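Furadum 桌面机械臂 首次上电前安全检查单（附批注）
Lutville 共享工坊，里间长桌
整理：A-yeong Yeon　复核：Kyung-hwa Myung
十月版

先说用法。每一条前面是要查的内容，后面写“结果”，再后面是我们查的时候随手记的批注。结果只有三种：通过、待改、没查。没查就写没查，别写“应该没问题”。批注可以随便加，写长了也没关系，上一版最有用的东西全在批注里！

检查顺序是先仿真后实机。仿真在 Dridutov 里跑，桌子、底座、臂、夹爪和小积木都建进去了，我们在里面把动作走顺了再去碰总电源。我（A-yeong）承认刚开始嫌这一步啰嗦，现在完全倒戈了，在仿真里撞桌子真的太舒服了，按一下复位就回来。

标着（双人）的条目需要两个人都在场，一个念，一个看。

一、仿真场景

1.1 桌面尺寸和实测一致
结果：通过
批注：长、宽、高都用同一把卷尺重新量过。上次是一个人量桌子，另一个人抄数字，把外沿和内沿抄混了，这次从头来。桌面厚度也改了，之前模型里的桌板太厚。
批注（Kyung-hwa）：桌腿位置请也量一下，底下要走线。
批注：量了，已更新。

1.2 底座安装板的位置和朝向
结果：通过
批注：板子在桌面右后方，臂从那里伸出来，向左、向下够到工作区。朝向这件事请务必看箭头标记，第一版模型里底座转反了，第一关节的零位跟着全错，整条臂面朝墙，我俩笑了半天。改好之后保存成新文件，旧文件已经删掉。

1.3 碰撞体打开
结果：通过
批注：臂身各段、夹爪、桌面、后墙都开了。墙上那块板也加了碰撞体，虽然臂够不到，但是建都建了。
批注：腕部侧面的短支架和支架头上的小方块原来没有碰撞体，只有外观。这个很容易漏！它向外伸出一截，腕部一转，最先扫到东西的很可能就是它。

1.4 起始姿态离桌面有足够余量（双人）
结果：通过
批注：在起始姿态下暂停，从侧面看一遍，再从桌子前方看一遍。夹爪朝下悬着，离桌上那些小积木还有好大一段，什么也没碰到。这个姿态我很喜欢，肘部抬得高高的，前臂斜着下来，看着就让人放心。
批注（Kyung-hwa）：同意当起始姿态。请把各关节角写进配置文件，以后别靠手感摆。
批注：写了。

1.5 积木不压在边缘，也不靠近安装板
结果：通过
批注：随机摆放的范围收窄了，全部落在桌面中部。以前范围开得太大，有的会生成在底座边上，臂为了去够它会把自己折成很难看的形状。

1.6 从夹爪一侧往下看，指间无遮挡
结果：通过
批注：下降到桌面附近以后切到夹爪这边的视角。两根手指张开，中间是空的，能直接看到木纹。橙色的那一端停在开口前面一点，偏左指。蓝色小方块和红色长条都在左边，紫色短条离左指最近，合拢之前要多留意它。
批注：阴影会盖到积木上，橙色那一段的右下部分就暗了一块。靠颜色阈值找积木的同学请注意，阈值要给阴影里的颜色留余地。我为这个改了一晚上参数，改通的时候特别开心。
批注（Kyung-hwa）：先判断形状再看颜色会稳一些，下次一起试。
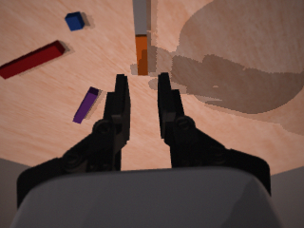
1.7 夹爪开合行程
结果：通过
批注：张到最大、合到最小都走一遍，看两边连杆有没有穿模。开合一定要慢。第一次我给的速度太快，积木直接弹飞，飞出桌面，掉到哪里去了至今没找到（仿真里也能丢积木，佩服）。

1.8 连续运行不发散
结果：通过
批注：连续走了 3,000 个循环，动作是抬起、平移、下降、张合、回起始姿态。日志里没有关节超限，也没有接触力突然跳大的记录。跑的时候我们去吃了饭，回来看到它还在稳稳地走，真想给它鼓掌。
批注（Kyung-hwa）：第 1,802 个循环有一条警告，请说明。
批注：是写盘超时，和运动没有关系，我把那一段的关节曲线单独导出来看了，平的。文件放在共享盘 Furadum 目录下。
批注（Kyung-hwa）：看过了，可以。

二、机械部分（断电检查）

以下全部在插头拔掉的状态下做。拔掉的意思是插头在手里看得见，光关开关不算。

2.1 底座螺栓（双人）
结果：通过
批注：对角顺序拧紧，拧好以后每颗画一道白漆线，跨在螺栓头和法兰上，以后一眼就能看出有没有松。漆线是 Kyung-hwa 的主意，我觉得妙极了，现在工坊里的台钳、钻台全被我画上了。

2.2 安装板与桌面
结果：待改
批注：板子四角固定得很牢，用力推也没有晃。问题在下面，桌板底面的垫片有一片偏小，压进木头里了。要换成大垫片。
批注：大垫片向 Jacobs 订了，到货以后换。换完重新查 2.1 和 2.2。
批注（Kyung-hwa）：没换好之前只许做低速测试，手臂不要完全伸展。

2.3 桌子本身
结果：通过
批注：推桌角，桌腿不离地。瓷砖地有高低，有一条腿下面垫了薄橡胶。桌子上放满东西时再推一次，结果一样。

2.4 各关节手动转动
结果：通过
批注：从底座开始往上，一节一节来，慢慢转到底再转回来，用手感觉有没有卡顿、沙沙声、突然变松的地方。肘部要有人托着再松手，它比看起来重得多。请不要单手做这一步！
批注：第二关节转起来比别的紧一点。拆开盖子看，油脂涂得有些多，擦掉多余的之后好了。

2.5 硬限位
结果：通过
批注：每个关节的机械挡块都碰过，挡块上没有裂纹。软件限位设在硬限位内侧，留 5 度。

2.6 夹爪指尖
结果：通过
批注：两指合拢后平行，指尖没有毛刺。打印件边缘用砂纸带过一遍。指尖橡胶还没有贴，贴完要重新标合拢位置，到时候请在这条下面补批注。

2.7 腕部侧面支架
结果：待改
批注：支架本身没问题，固定螺丝没有涂螺纹胶。低强度的就够，别用那瓶红色的，上次拆了一下午。

2.8 线缆
结果：通过
批注：每转一个关节都看一眼线，有没有拉直，有没有被夹。肘部那一圈多留了余量，用软扎带固定，没有用硬扎带勒。第一版线留得太短，前臂一放下去插头就被拉得歪掉，所以这次宁可看着胖一点。
批注（Kyung-hwa）：桌子下面的线请再收一收，我的脚会勾到。
批注：已沿桌腿内侧走线。

三、电气部分

3.1 电源极性与空载电压
结果：通过
批注：先不接臂，单独量。红黑表笔读数由一个人念，另一个人写。

3.2 保险丝规格
结果：通过
批注：盒盖内侧贴了标签，写着规格。备用的放在同一个小抽屉里，请用完补上。

3.3 接地
结果：通过
批注：从安装板量到插座地端，导通。板面有涂层，原来量不通，把螺孔周围的涂层刮开后装了齿形垫圈。

3.4 急停按钮（双人）
结果：通过
批注：这一条我要多写一点，这是整张单子里我最喜欢的一条！按钮装在桌子前沿左侧，站着能按到，坐在电脑前也能按到。按下去断的是电机电源，控制板不断电，这样日志还在，可以看它停之前在做什么。
批注：测试方法是空载按、低速运动时按、抱着一摞东西腾不出手时用胳膊肘按。第三种是 Kyung-hwa 加的，我试了，按得到。
批注（Kyung-hwa）：断电后前臂会下沉一小段，然后停住。起始姿态下方不要放手，也不要放杯子。

3.5 急停复位后不自动运动
结果：通过
批注：复位以后必须再按一次启动才会动。第一版固件里复位就继续走，吓了我一大跳，已改。改完之后反复按了好多遍，乖乖地等着，好样的。

3.6 驱动板温度
结果：没查
批注：要等实机连续运行时再测。风扇能转，风向对。

四、工作区和人

4.1 地面标线
结果：通过
批注：黄胶带贴在瓷砖上，范围按手臂完全伸展再加一段画的。贴之前把砖面擦干净，不然第二天就翘。

4.2 桌面只留任务需要的东西
结果：通过
批注：上电时桌上只放积木。螺丝刀、手机、茶杯、卡尺一律移走。我最容易忘的是内六角扳手，它太小了，又和夹爪一样是黑的。
批注（Kyung-hwa）：请在桌子旁边挂一个工具盘，有地方放就不会放到桌上。
批注：挂好了，超好用！

4.3 头发、袖口、挂绳
结果：通过
批注：长头发扎起来，工牌摘掉，袖子卷到肘部以上。手套不要戴，夹爪和连杆之间能夹住布料。

4.4 护目镜
结果：通过
批注：低速测试也戴。小积木被夹偏以后会弹，仿真里弹过的东西实机上同样会弹。

4.5 旁边有人时的口令
结果：通过
批注：启动前喊“要动了”，听到旁边的人回一声“好”再按。停下以后喊“停了”。刚开始会不好意思，喊几次就习惯了，现在连开台锯的那位也跟着喊。

4.6 开放时段
结果：通过
批注：晚上 8 点以后里间有木工课，人多，过道窄，那段时间不做实机测试，只跑仿真。

五、上电前最后一遍：仿真和实机对照（双人）

做到这里就快了，真的快了！请别跳过。一个人坐在屏幕前，一个人站在桌子旁边，逐条对。

5.1 姿态对照
结果：通过
批注：仿真停在起始姿态，实机断电状态下用手摆到同样的样子，看肘部高度、前臂倾斜方向、腕部是不是接近竖直朝下。角度以编码器读数为准，眼睛看的只用来发现大错。
批注：摆的时候腕部差了一点，是零位标记贴歪了，重贴。

5.2 积木对照
结果：通过
批注：仿真桌面上的颜色和手边那一盒要对得上。深紫和洋红挨得近，又都很小，远看容易混，靠后的深紫那块是长条，横着躺。亮粉色的短短一块立着，它是最靠近我们这边、也最靠右的，适合拿来做第一个目标，周围空。
批注（Kyung-hwa）：它右边紧接着就是一片深色阴影，一直往安装板那边去，识别时先试这个难的也好。
批注：那就它了！

5.3 路径高度
结果：通过
批注：平移阶段夹爪要高过所有积木，包括立着的那块。先抬高，再平移，最后下降，中间不要走斜线抄近路。抄近路省下来的那点时间不值得，我们又不赶工。 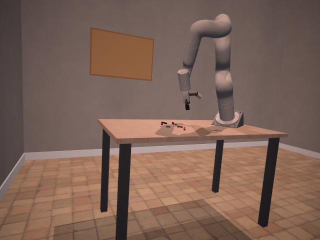
5.4 速度上限
结果：通过
批注：首次上电用最低一档，配置里锁死，改它需要改文件再重启。滑块已经从界面上拿掉了，我怕我自己忍不住去拖。

5.5 力矩上限
结果：通过
批注：设在刚好抬得动自己的程度再高一点。用手掌挡住前臂能让它停下来，这个在低速测试时再验证一遍。

5.6 仿真与实机的坐标方向
结果：通过
批注：在桌面贴了一个小纸箭头，指向 X 正方向。屏幕上也开着坐标轴。两个人各自用手指一下，指的方向一样才算过。第一次我俩指的方向正好相反，这条就是这么加进来的。

5.7 日志与时间戳
结果：通过
批注：硬盘空间够。文件名里带上是仿真还是实机，之前混过一次，我对着仿真曲线夸了半天实机走得真顺。

六、首次上电步骤

6.1 念一遍“待改”条目，确认哪些允许带着上电
批注：目前是 2.2 和 2.7。2.2 按 Kyung-hwa 写的条件执行。2.7 请先涂好再上电，就几分钟的事。

6.2 手放在急停上，喊口令，合总电源
批注：听一下有没有异响，闻一下有没有焦味，等一会儿再进行下一步。

6.3 使能第一关节，小角度来回
批注：只动这一个。动得对再使能下一个，从底座往腕部走。

6.4 使能夹爪，空夹
批注：张开，合拢，再张开。手指远离。看到两根手指同步就可以欢呼，但是欢呼的时候手别离开急停。

6.5 回起始姿态，停住
批注：停住之后看一会儿读数，有没有慢慢漂。

6.6 在桌面上方走一遍路径，不下降
批注：桌面先清空，走顺了再把积木摆回去。

6.7 下降并夹取第一个目标
批注：留到垫片换完之后。我知道，我也很想现在就试！

七、签字与遗留

可以上电做低速测试的条件：2.7 改好，其余保持现状。
可以做夹取的条件：2.2 改好并重查，3.6 补测，指尖橡胶贴好并重新标定。
签字：A-yeong Yeon，Kyung-hwa Myung

遗留问题，谁有空谁认领，在后面写名字：
桌板底面大垫片更换（A-yeong，等 Jacobs 的货）
支架螺丝涂胶（A-yeong）
驱动板温度测量，需要借点温枪（Kyung-hwa）
Dridutov 场景里的阴影和实机灯光对不上，里间的灯偏左，想请懂灯光的人看看（空缺）
给急停按钮做一圈黄色的打印底座，现在那圈是胶带（空缺，模型文件已经放在共享盘，欢迎改）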